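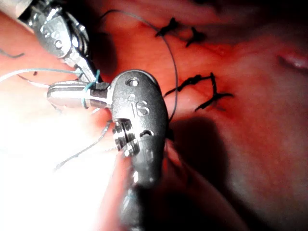 Craddock Building Users Group: Minutes, March

Print | E-mail this page

Present: Hanna Tomaszewski (chair), Kacper Adamczyk, Sibusiso Ngcobo, Lucyna Gajewski (minutes)
Apologies: Zbigniew Cieślak

The meeting opened at 4:00 p.m. The minutes of the last meeting were approved with one correction: the Gidberg Street gate closes at 8 p.m., not 7.

1. Parking

Permits for the lower lot have run out. There are 70 spaces and 28 people on the waiting list. Kacper proposed that permits unused for a full term go back into the pool. Agreed. Lucyna will write to permit holders before the change takes effect.

Sibusiso asked again about the puddle by the pay machine. The drain was cleared in the fall and has backed up twice. Kacper to get a price from Firberg for a new grate.

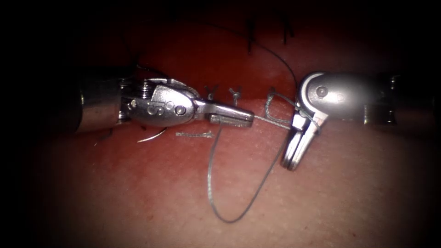 2. Bike shelter

The Wotilero quote came in under budget. It covers racks for 11 bikes, a roof and one light. Hanna would like the light on a timer. The shelter will go on the north side, next to the bins, and the bins will move along the wall. Work can begin once Zbigniew has signed off on the ground plan.

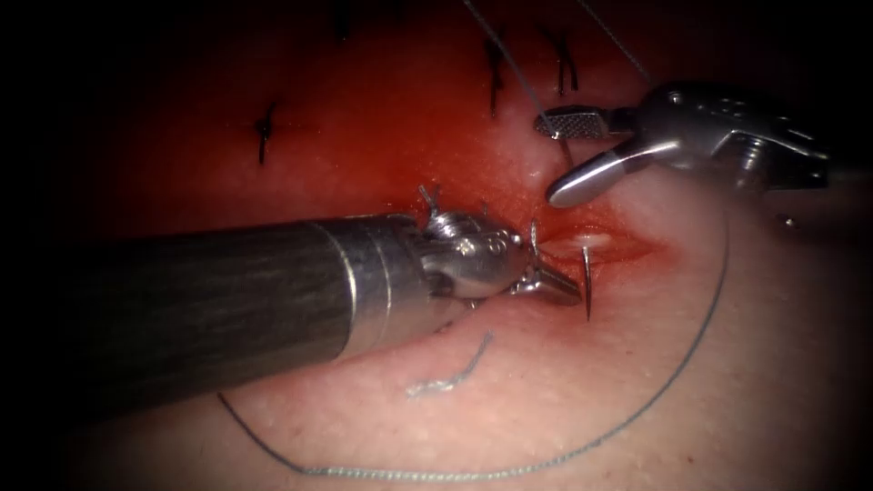

Will the side door stay open while the shelter is being built?
It will be locked during working hours, and everyone should use the Gidberg Street entrance until the fence comes down.

3. Kitchen

The second refrigerator is going. Food left in it on the last day of the month will be thrown out. The $100 left in the kitchen fund will go toward a kettle and a new drying rack. Sibusiso to buy both and hand Lucyna the receipts.

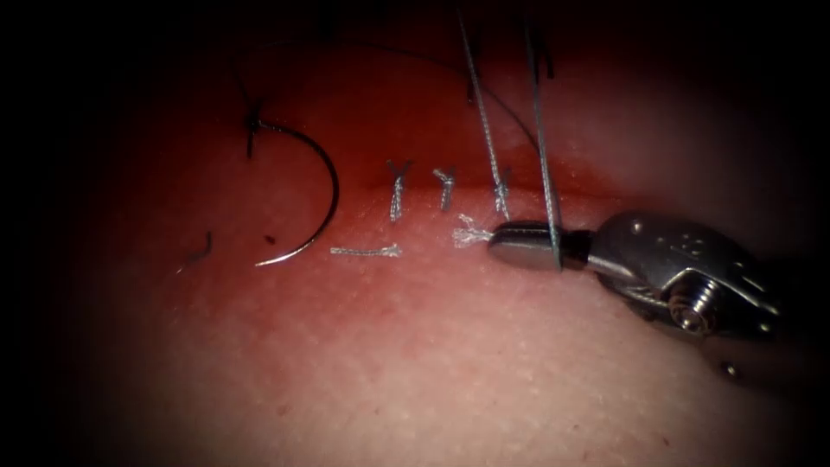 Incision partly closed with white braided stitches.

4. Any other business

Hanna reported that the second-floor clock is still an hour slow. Kacper has the ladder key.

The meeting closed at 4:50 p.m. Next meeting in April, same room.

This site uses cookies. Accept | Settings

Contact us | © Craddock Building Users Group | Back to top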